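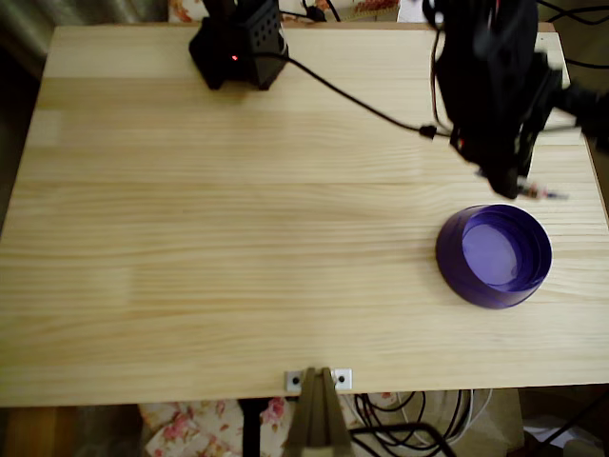
According to one reply, a substitute who starts warming up as soon as the second half begins is already tired of waiting by the time the coach turns around. The same respondent asked for a signal from the bench, given early enough for a proper warm-up and late enough that the player still expects to go on. Several other replies raised the same point in milder terms, and it is treated here as a problem of communication first and of physical preparation second.

4.2 Timing of the substitute warm-up

The interviews covered 18 outfield players at two semi-professional soccer clubs, Serura and Zundeo. Goalkeepers were left out, as they are rarely replaced during play and their warm-up follows a separate routine. All of the players had come off the bench in league matches during the season under study. Each was asked to recall the most recent match in which this had happened and to describe the period between halftime and entering the field. Recall was checked against the bench log kept by the club, where a log existed.

Serura kept such a log for the full season. Zundeo began keeping one only in October, and entries before the winter break are incomplete. Matches without a usable log were kept in the interview analysis but dropped from the timing analysis. This reduced the timing sample to 17 matches, most of them Serura home games. The imbalance should be kept in mind when the clubs are compared.

Warm-up length was defined as the time from the first sustained run along the touchline to the moment the player was called back to the bench. Stretching beside the bench was not counted unless it followed a run without a break. The definition is narrow, and it probably understates the work done by players who prefer to prepare close to the coach. A broader definition was tested on the Serura matches. It lengthened most warm-ups but did not change the order in which players were ranked, so the narrow version was retained.

At both clubs the longest warm-ups belonged to players who were not used at all. These players were often sent out early as cover for a teammate carrying a minor injury, and were left there after the injury had ceased to be a concern. Players brought on for tactical reasons had shorter and less regular warm-ups. In a few cases the log shows the call back to the bench almost directly after the first run. The coaches regarded these cases as unavoidable, given that the change answered something the opponent had just done.

The gap between the end of the warm-up and entry to the field was less predictable than the warm-up itself. It depended on when the ball next went out of play, on whether the paperwork had been handed to the fourth official, and on last instructions from the staff. Players described standing still during this gap as the least comfortable part of the process. At Serura some kept moving behind the technical area. Zundeo players said they were expected to stay beside the coach, which limited what they could do, particularly in cold weather.

Figure 3. Light-colored wooden surface with long, fine grain lines.
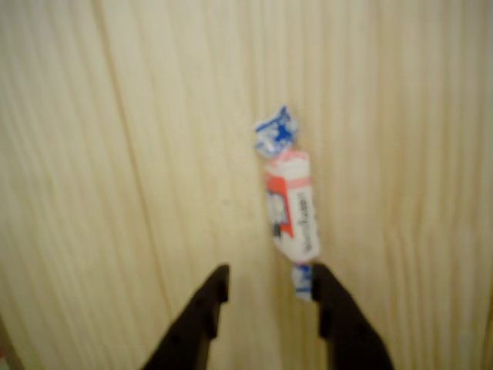 Does a longer warm-up make a substitute more active after coming on?

The present data cannot settle this. Players with longer warm-ups reported feeling readier, but the match footage was too uneven to measure distance covered or sprint count with any confidence. Footage from Zundeo away games was usually shot from one end of the field and follows the ball closely, so that a substitute on the far side may be out of view for long periods.

A related difficulty is that time of entry and warm-up length are not independent. A player introduced late has had more opportunity to warm up and also faces opponents who are more fatigued. Any measure of activity after entry would need to be compared with that of players already on the field over the same period. Such a comparison was attempted for Serura home games and abandoned when the tracking of individual players proved unreliable at corners and free kicks.

The interview material is more consistent. Players at both clubs preferred a short warning over a long and open-ended warm-up, and most would accept being sent back to the bench without playing if the reason was given. Whether the coaches would find such warnings practical is considered in the next section, together with the rules that limit how many substitutes may warm up at the same time.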